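Usano Kids: How Things Get Bought
2024-01-03

How does a bakery buy a robot?

When you want a new bicycle, you look at the price and you look in your money box. A grown-up company does the same when it wants a robot. The money box is bigger, and the thinking takes longer.

Let us follow the Riedl bakery. They want a robot which can put bread into baskets. Before they go shopping, they must make a plan.

First they write down the job. What must the robot pick up? How heavy is it? Is it hard like a box or soft like a roll? Bread is a difficult thing, because every loaf has a different shape. A robot that squeezes too much will spoil it.

Next comes the budget. A budget is a list of what you will pay, made before you pay it. Many people think only of the arm. But the arm needs a hand, and the hand is often sold alone - like batteries for a toy. The bakery asked the shop Plasby for the price of a hand, and the answer was 1,594 euros. Then there are cables, a strong table, and lessons for the people who will work with it.

After this, the bakery asks for offers. An offer is a letter that says what you get and how much it costs. They asked 2 sellers, Plasby and Berkano. One was cheaper, but its repairs cost extra. So you must read the letter to the last line!

Then comes a trial. The bakers bring their own bread and watch. They write down what goes well and what goes wrong, and they ask for the price again.
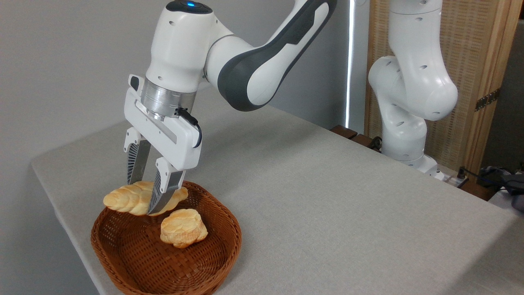

Why doesn't the bakery buy the cheapest robot?

The cheapest robot may be too weak for the job, or it may need many repairs. Then the bakery pays again and again, and in the end it can cost more than the better one.

The Riedl bakery wants to use its robot for 3 years at least. They also keep a little money aside each January, for new finger pads and other small parts that wear out.

Words to remember
Budget - a plan for your money
Offer - a letter with a price in it
Trial - a test before you buy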